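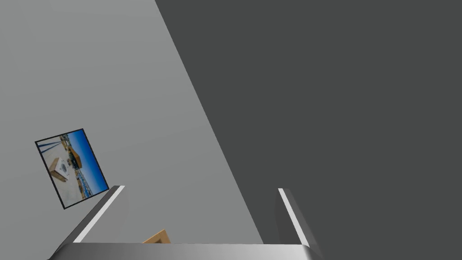 Slow down before you think you need to, Natsumi Kinoshita kept saying, and then slow down again. By then the arm had already gone past the block twice. My fault, both times.

Teaching a robot by remote control. Sounds like a game, and for the first ten minutes it is. You hold a controller, the gripper goes where your hand goes, every wobble gets recorded. Do it well and it's a demonstration. Do it badly and, well, delete.

Otix runs the training out of two rooms in Ostau, one with real arms, one with just screens. Beginners get the screens. Simulated gripper, simulated room, plain grey walls, even a picture hung on one of them. The view comes from up by the wrist, so when you roll your hand the whole room goes over with it. Wall at a slant, picture at a slant, two big metal fingers in front of everything. And the wooden thing you're supposed to be watching, down at the bottom, mostly behind the gripper itself. Just a corner showing.

"You learn to trust the corner," says Shota Nishimura. He's recorded 3723 of these. I managed 15 in a morning and my shoulder hurt.

The aim is 200 good runs per task before anyone bothers training on it. Good meaning smooth, no dithering, fingers open early. Dithering is the big one. The robot copies what it's shown, so if you hover for a second wondering what to do, it learns to hover too. Kinoshita played me a policy trained on her own early attempts. It stopped over the block every single time, like someone who's forgotten why they came into the kitchen.

Not everyone likes the screens. Toshiko Ogura, next door, teaches by hand, grabs the real arm and pushes it through the motion. Quicker to learn, she reckons, and you feel the contact. But you can't do it for hours, and there are only so many arms. The screens never get tired, they just need a re-start now and agian.

I went back in after lunch. Fingers open, wrist level, slow. Run 16 was a keeper, apparently. Run 17 went in the bin.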